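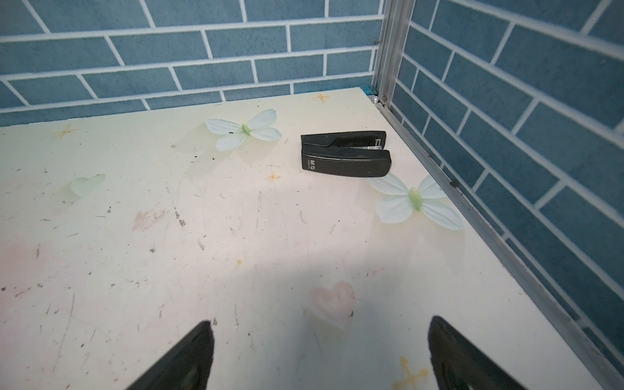
Clearing and Reloading a Desk Stapler

Applies to half-strip and full-strip desk staplers with a hinged top arm. Allow up to 200 seconds for a simple reload. A jam takes longer.

What is needed

A flat table with good light
One box of staples in the size marked on the stapler base
A pair of fine-nosed tweezers or a straightened paper clip
A dry cotton cloth
Two sheets of scrap paper

Opening the arm

Set the stapler on its base with the nose pointing to one side. Hold the base down with one hand and lift the top arm from the nose end. The arm swings back on the hinge and exposes the channel. On most models the spring-loaded pusher retracts as the arm goes back. If it does not, slide it toward the hinge by hand and hold it there.

Do not force the arm past its stop. The hinge pin is the part that fails first, and it cannot be replaced on most office models.

Clearing a jam

Remove any full staples from the channel and put them aside. Look at the slot at the front of the channel. A jammed staple usually sits crosswise in it, with one leg bent under. Grip the crown with the tweezers and pull straight out. If the crown has broken off, push the remaining leg down through the slot with the paper clip. Keep fingers clear of the slot, and keep your face away from it as well – a bent leg can spring out.

Wipe the channel with the dry cloth. Oil is not required and will mark the paper.

Reloading

Lay a strip in the channel with the legs down and the crown up. A full strip in the common size has 200 or so staples, and half-strip models take half that. Release the pusher so that it closes against the back of the strip. Lower the arm until it clicks. There should be no sideways play.

Testing

Staple the two sheets of scrap paper together. Both legs should fold flat against the back sheet. If one leg stands up, the strip is not seated squarely. Open the arm and reseat it. If both legs stand up, check the anvil plate at the front of the base. On many staplers it rotates between a closed and an open position, and it is easily knocked out of line.

Staple size

Loose or oversized staples cause most repeat jams. The crown must fit the channel without rocking. If the size mark on the base has worn off, measure the inside width of the channel and compare it with the figure on the staple box.

Related pages: Paper punches, emptying and alignment. Tape dispensers, replacing the core.

Niltby Office Notes, sheet 111. Last revised Nov 28, 2018.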